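Small Furniture in Shared Student Rooms: Project Report

Housing Studies, Wernstead College 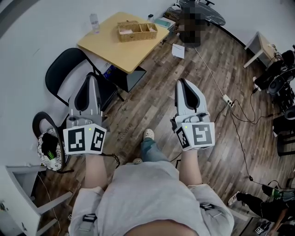 Fig. 1. Square table with white legs and a two-part wicker box on top.

1. Background
Rooms in the Grorstead residence are let with a bed, a desk and a wardrobe. Everything else is bought by the students. We wanted to know what they buy first and what they leave behind in June.

2. Method
We handed out 122 paper forms in December and got 70 back. Forms with no room type filled in were still used for the first question.

3. Results
A small table was the most common first purchase, named on 31 forms. Shelving came next with 20. Most tables were bought secondhand - often from the student moving out. Storage boxes were rarely bought new either.

Several students wrote that the desk lamp was too weak, which we had not asked about.

4. Limits
The forms went to one building only. Vuradov Hall has larger rooms and may give different answers. We plan to repeat the survey there in spring with a shorter form.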